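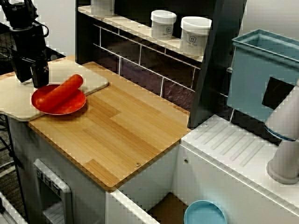 Does chewing every mouthful 30 times make you eat less?

I don't know yet, and I don't think the people selling the booklet know either. What I can say is that it makes dinner very long.

July, 6 in the morning, couldn't sleep

Cinzia has lent me the Prurnon booklet again. I gave it back once already, in what I thought was a final sort of way, and it was on my desk when I came in from the post office with a sticky note saying "read page 30 this time." So last night I read page 30. It says that the stomach "listens" to the mouth. I read the sentence twice and I still can't tell whether it's meant to be science or poetry. I suspect the author couldn't have told me.

For the record, since I'm the only one who reads this apart from whoever wanders in from the old recipe pages, the method goes like this. You take a bite and put the fork down. Then you chew, and you keep count, and you don't pick up the fork again until you've swallowed and taken one breath through the nose. You eat 4 times a day and never in front of a screen. For two weeks you write everything down. After that you are supposed to feel "met by your food." I have eaten food for a long time and never felt it owed me a meeting.

Why am I doing it at all? Partly because Cinzia Sartori is the least gullible person I work with and she swears by it, and that bothers me. If it had been Orestis I would have laughed and gone back to my sandwich. Orestis Triantafyllou once wore a magnet on his wrist for an entire winter and told us his knees were better, and in spring he lost the magnet and his knees stayed better. He has never put those two facts side by side.

The other part is that I do eat too fast. Dagmar said so at her mother's table in front of people. I'd finished before she had sat down. She had been bringing me things out of kindness and I had been getting rid of them like paperwork.

So, day one was yesterday. Breakfast was oatmeal. I would like the booklet's author to explain to me what there is in a spoonful of oatmeal to chew 30 times. By eight it had gone. I was chewing the idea of oatmeal. I looked in the troubleshooting section at the back and found "soft foods may be chewed in spirit," and I put the booklet face down on the counter and finished my coffee, which has no rules attached as far as I can find.

Lunch was a cheese roll from Kalogeropoulos, the bakery on the corner, not the dentist of the same name upstairs (though if this goes on much longer I may be seeing both). The roll did chew. I'll give them that. Somewhere past twenty it got sweet, and I remembered a teacher at school having us do this with a cracker, something to do with spit and starch. So there is one true thing in the booklet. My worry is that one true thing is how these booklets get in the door. You notice the bread go sweet, which it does, and by the next page you've agreed that your liver has a favorite color.
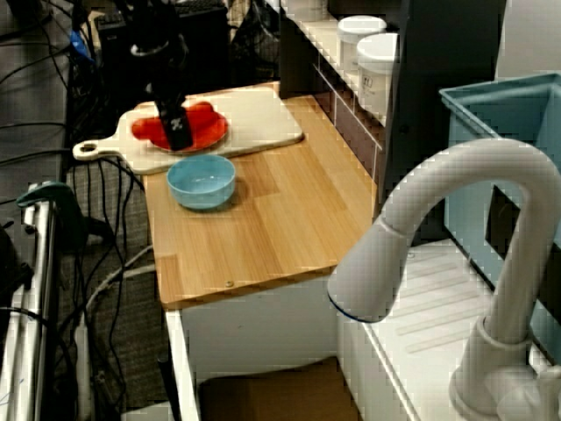 Red plate, pale cutting board.

Dinner was where it came apart. I had pork chops and green beans, and Dagmar Michalík across from me wanting to talk about her sister's divorce. You can't count and listen. I tried. I would get to fourteen and she'd say something about the house in Tratura and who had paid for the roof, and I'd have to say "mm" with my mouth closed and start over. She asked me if I was upset. I held up a finger. It took me a while to swallow, and by then she had the look of somebody who is about to carry her plate to the other room. I told her about the method. She said, "So it's a diet," and I said the booklet is very firm that it isn't a diet, and she said that in her experience only diets say that.

She has a point. The word "diet" turns up once, on the inside cover, in order to be denied. Everything else is weight, weight, weight, in prettier clothes. Lightness. Release. A drawing of a woman on a dock.

I did leave two mouthfuls of chop. Under the rules I'm supposed to write down that I felt full. I wrote down that it was cold. I think that could be the whole secret, and if so it would fit on the back of a bus ticket: eat so slowly that dinner goes cold, and you won't want the end of it. I'd respect a booklet that said that.

Later the same day

I was hungry by ten in the evening yesterday, I forgot to put that down. I ate crackers standing up in the dark, without counting, and enjoyed them more than anything else all day. There is a page on "shadow eating" in the booklet and I'm not going to look at it.

Grigoris stopped by this afternoon to return the ladder and I made the mistake of bringing it all up. Grigoris Kontogiannis believes nothing, he's worse than I am, and I always come away from him wanting to defend things I don't even like. He asked how they know. I said know what. He said any of it, who was counted, who was left out, what the people did who weren't chewing. I said there's a chart. He said show me the chart. The chart is a line going down and to the right with no numbers on either side of it. I had looked at that chart several times and not noticed the missing numbers, and I was annoyed with him for the rest of the visit, though it was me I should have been annoyed with.

He also said something I keep turning over. If you make a person pay close attention to any one thing they do at the table, chewing, or which hand the fork is in, or humming between bites, they'll eat less for a couple of weeks because it's a nuisance. After that they stop. I asked if he had evidence for that and he said no, he'd made it up on the ladder. So we're even. 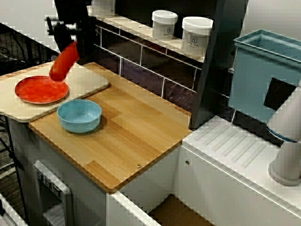

Is there anything in the method worth keeping?

Putting the fork down between bites seems sensible to me, and it costs nothing. The counting I would drop tomorrow.

I say that after two days, so it's worth about what the chart is worth. But the fork thing is different from the rest. I notice that when the fork is in my hand I'm already loading it while I'm still eating the last bite, and the food in my mouth is just in the way. With the fork down there's a little gap. Today at lunch I looked out the window in that gap. There was a man trying to get a mattress into a hatchback. I would have missed him altogether on a normal day, and he was worth seeing. He'd push one end in and the other would slide out, and then he'd walk around and look at it as though it had been rude to him.

Now for the part that really makes me suspicious. On the last page there's an order form. There wasn't any mention of an order form in the first thirty pages, it was all listening and breath. But it seems the stomach listens better if you use the Garnska spoon, which has a smaller bowl and a long handle and comes in sage or sand. I asked Cinzia if she had the spoon. She went a bit pink and said she had been given hers. Then she said she had 2, one for work. I've since seen the work one, it's in the pen mug. It's a teaspoon. I already have a drawer of teaspoons, none of them sage, and I've never heard my stomach complain about the acoustics.

I don't want to be unfair to her. She told me that her mother used to take her plate away if she wasn't done in time, there were a lot of children and not a lot of table, and that she ate like a dog until she was past forty. Her words. And that the booklet was the first thing that ever told her she could sit there as long as she liked. I had nothing smart to say to that. If that's what she got out of it then I suppose the chart doesn't matter to her, and it shouldn't. It still matters to me. Both can be so, I think, though I'd have trouble arguing it in front of Grigoris.
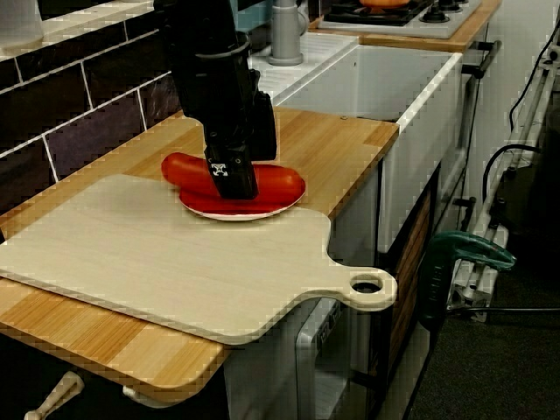 Anyway I have told her I'll go the two weeks, minus oatmeal. I've switched to toast for breakfast, which at least puts up a fight. And I've made my own rules for the writing-down part, because theirs are rigged. They give you a box for "I felt satisfied" and a box for "I felt deeply satisfied." I've ruled two more columns in pencil, one for cold and one for bored. I'll also put down the crackers. If you only write down the meals where you behaved, you'll end up with a line going down and to the right, same as them.

Athina wants me to do it properly, with a scale, morning and night. Athina Sotiropoulos would put a scale under a houseplant. I said no. I know what I'm like, I'd be down a pound from a salty supper wearing off and I'd be handing out booklets by the weekend.

Tonight is lentil soup. I've read the soup page. You're meant to hold each spoonful in the mouth and "greet" it. Dagmar has said that if I greet the soup she is eating at her sister's, roof or no roof. I'm going to put the spoon down in between and leave it at that, and ask her how the thing with the lawyer went, because I didn't hear a word of it last night.

Need to buy more crackers. Also Grigoris brought back the wrong ladder.

Filed under: Daily Notes, Food & Grumbling
6 comments | 4 shares

Contact | © All entries belong to the author | Back to top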